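# 建築模型づくりのコツ、効くものと効かないもの

設計競技の締切前になると、模型の裏技を集めたページがよく回ってくる。全部試したとは言わないが、半分ほどは眉唾だと思っている。以下は、Mollisbridgeの港湾地区再開発案(1/200)で手を動かしながら残したものと捨てたもの。

## スチレンボードの切断

「一発で切れる」と書いてある替刃を信用しない。力を入れて一度で抜こうとすると、断面はまず斜めになる。軽く三回、最後の一回だけ少し押す。これで足りる。

- 刃は惜しまず折る。切れ味が落ちてから折るのでは遅い。
- 定規は金属製。アクリル定規は一週間で縁が削れる。
- 高層棟の外壁は、四面とも同じ向きで切る。

高価な専用カッターも二本買った。きれいに切れたのは最初の日だけで、いまは普通のカッターに戻っている。

## 水面の表現

運河やマリーナの水面に透明レジンを流せ、という記事が多い。見栄えはする。ただし硬化中に埃が落ち、土台が反り、運ぶ日にはまだ少し匂う。審査員がそこに点をくれたという話も聞かない。

うちでは青灰色の紙の上に薄い塩ビ板を一枚置くだけにしている。継ぎ目は橋か桟橋の下に隠す。波を描きたくなっても描かない。1/200で見える波なら、相当な嵐である。
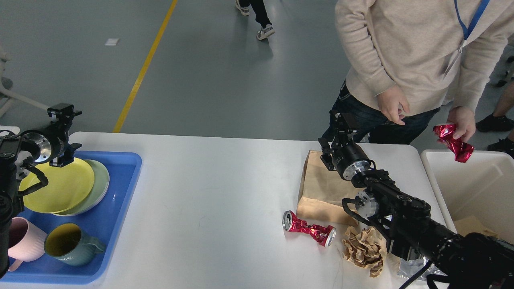 Pascal Guérinからは、それは逃げだという返事が来た。レジンが反るのは土台が薄いからで、下に厚手の合板を敷き、二回に分けて流せば平らに仕上がるという。塩ビ板は照明が映り込むので、上から撮ると運河が白い帯にしか見えない、とも書いてあった。

映り込みについては認める。撮影のときだけ照明を低く振れば済むと私は思うが、公開展示で天井灯を選べない会場なら彼の言い分にも理がある。合板のほうは、運ぶ人の腰と相談してほしい。

## 樹木と公園

スポンジを染めて樹木にする方法は安いが、色が濃くなりがちで、公園だけがブロッコリー畑になる。かすみ草のドライは枝ぶりがよい反面、金曜に植えたものが月曜には散っている。

いちばんましなのは、白い紙を丸めて針金に刺しただけの木だ。地味だが、建物の邪魔をしない。熱帯の植栽をどうしても見せたいなら、模型ではなく断面図で描くほうが早い。

本数も欲張らない。以前、Brunetの広場の案で80本植えたときは、肝心の歩行者動線が完全に隠れた。

## 接着剤

「Lakex」という速乾タイプを勧める人がいる。速いのは本当だ。速すぎて、角を合わせ直す暇がない。小さな庇や手すりにはよいが、長さのある壁には向かない。

1. 長い壁はスチのりを薄く伸ばし、少し置いてから貼る。
2. はみ出した分は乾く前に触らず、半乾きで紙の角を使って取る。
3. 白い面に指紋がついたら、練り消しを転がす。こすらない。

「跡が残らない」という宣伝文句は、白い模型では当てにならない。端材で試してからにする。

## 作業台まわり
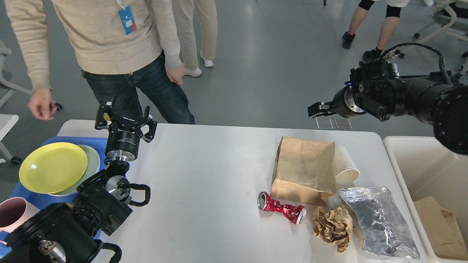

切断と接着を同じ台でやると、白い模型はたいてい糊と切り屑で汚れる。台を分けられない事務所がほとんどだろうから、せめて時間を分ける。午前は切るだけ、午後は貼るだけ。収納用品のカタログは仕切り棚や回転式の道具立てを勧めてくるが、あれは道具の置き場が増えるだけで、探す時間は減らなかった。台の端に写真のような青いトレーを一つ置き、切り終えた部材を全部そこへ入れるほうが話が早い。白い台に白い部材を直に置くと見失うので、トレーには色がついていたほうがいい。角の丸い天板は袖を引っかけにくい反面、角を基準に直角を見ることができないから、カッターマットの目盛りを使うこと。

## 運搬

最後の難所。梱包材の専門業者Vestitzの見積もりを取ったことがあるが、段ボールと薄葉紙で足りる模型に出す額ではなかった。

塔は外して別の箱に入れる。差し込み式にしておけば現地で立てるだけで済む。底に番号を書いておくこと。似たような塔が並ぶ計画だと、書いておかないと必ず入れ違う。

8月の搬入では、車内に置いた箱の中で両面テープが緩み、岸壁が一列まるごと浮いた。夏場はテープに頼らず、土台との接点だけでも糊で留める。直射日光の当たる荷室に入れたまま昼食に行くのもやめたほうがいい。予備の部材、替刃、糊、練り消しは一袋にまとめて、模型とは別に手で持っていく。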